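Comparing Two Grippers on a Desktop PC Teardown

This page covers a bench procedure for comparing two parallel grippers on the same arm, using an open desktop computer as the workpiece. The grippers used for these notes are the Irken and the Plindance. The controller is a Kokkinos, firmware 1014, and the steps assume it. Other controllers will work if they log finger position and motor current against the same clock.

Before you start

Disconnect the PC from wall power and discharge it. Fix the case to the table so that it can't slide when the arm pulls on a cable. Set the payload for each gripper separately, including the wrist camera and its mount. A payload value left over from the other gripper will show up as drift in hand-guided mode and will spoil the force readings.

Step 1. Check the camera view

Move the gripper over the motherboard with the fingers half open. You want the finger area at the bottom of the view and enough of the board above it to plan the next move. Lock exposure on the brightest metal part in the case, usually the power supply. With auto exposure left on, the board goes dark every time bare metal enters the view.

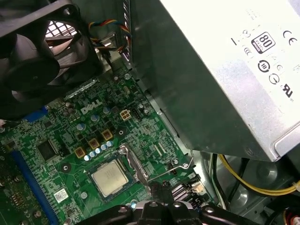
Run the arm at low speed for this step and keep the approach angle the same for both grippers. Save the pose as a named waypoint. If one gripper is longer than the other, correct the tool center point and leave the waypoint alone.

Step 2. Set the force limit

Start at 900 on the Kokkinos current scale (raw units, no conversion). Close on a spare connector of the same type and lift it clear. If it slips, raise the limit one increment and repeat. If the housing flexes, go down. Write down the final value for each gripper – the two will differ, and the difference is one of the results.

Step 3. Connector grasp

Grasp the connector across its narrow sides. Close until the current rises, hold for 2 seconds, then move. Pull along the axis of the plug. Any side load goes into the pins, and a latch that hasn't been released will stop the motion before the gripper lets go.

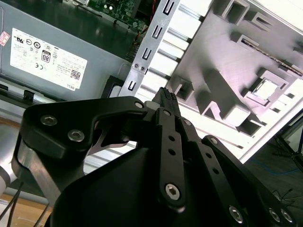

Log finger position at the start and end of each hold. A change between the two readings with no change in current means the part is creeping in the fingers. On the Irken this was cured by replacing the stock pads with Mavance ones. The Plindance was left on its stock pads.

Step 4. Swap and repeat

Change grippers, reload the payload file, correct the tool center point and go back to Step 1. Don't reuse the force limit from the first gripper. Keep the cable routing at the wrist the same, and check it at full rotation before running at speed.

Known problems

Current spikes on closing: closing speed is too high. Halve it.

Position reads zero after a swap: home the fingers again from the controller menu.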